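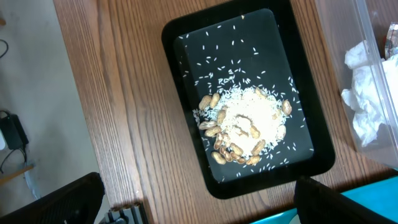
Visita ao laboratório de manipulação da Norkard

No sábado, 4 de maio de 2024, a Norkard abriu as portas do seu laboratório de manipulação aos associados e às escolas parceiras. A sessão, organizada em conjunto com o centro de formação Simcombe, recebeu mais de 231 visitantes, distribuídos por 6 grupos.

A demonstração principal foi dedicada à arrumação de uma mesa após a refeição, tarefa que a equipa de Noboru Arai estuda no âmbito do projeto Ogura. O objetivo consiste em separar a loiça dos restos de comida e do lixo e em encaminhar cada peça para o lugar que lhe compete — uma sequência banal numa cantina, mas exigente para um sistema automático. 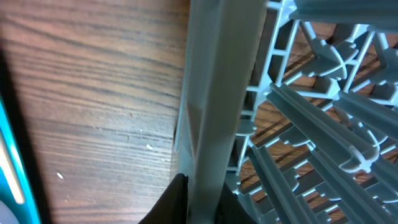 Noboru Arai explicou aos presentes que o encaixe da loiça no escorredor exige maior precisão do que a recolha dos restos. Um prato colocado com ligeiro desvio pode ficar apoiado no rebordo, e o sistema tem de reconhecer essa situação antes de abrir os dedos. Referiu ainda que as estruturas vazadas dificultam a leitura da profundidade, matéria a que o projeto dedicará a próxima fase de trabalhos.
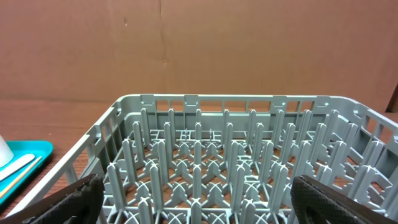

Escorredor de loiça da bancada de demonstração, com a pinça aberta sobre as filas de pinos.

Seguiu-se um período de perguntas, no qual os alunos mostraram particular interesse pelo tratamento de materiais moles e pela segurança das pessoas que trabalham junto dos braços. 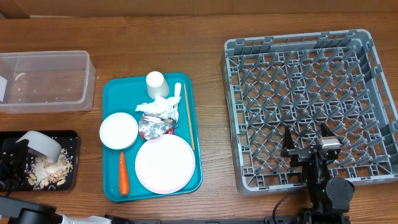 O projeto Ogura privilegia objetos de uso corrente, por entender que os resultados obtidos com peças normalizadas dificilmente se transferem para uma cozinha real. A escolha reflete-se na bancada, onde o tabuleiro azul-esverdeado reúne pratos brancos, um copo de papel invertido, um guardanapo amarrotado, folha de alumínio e uma cenoura. Cada categoria coloca dificuldades próprias de preensão, e a equipa pretende publicar em julho um relatório sobre esta matéria.

A direção agradece à Norkard e à Simcombe o acolhimento dispensado. Os associados interessados numa segunda visita, dedicada à linha de embalagem Fliretti, poderão inscrever-se junto do secretariado.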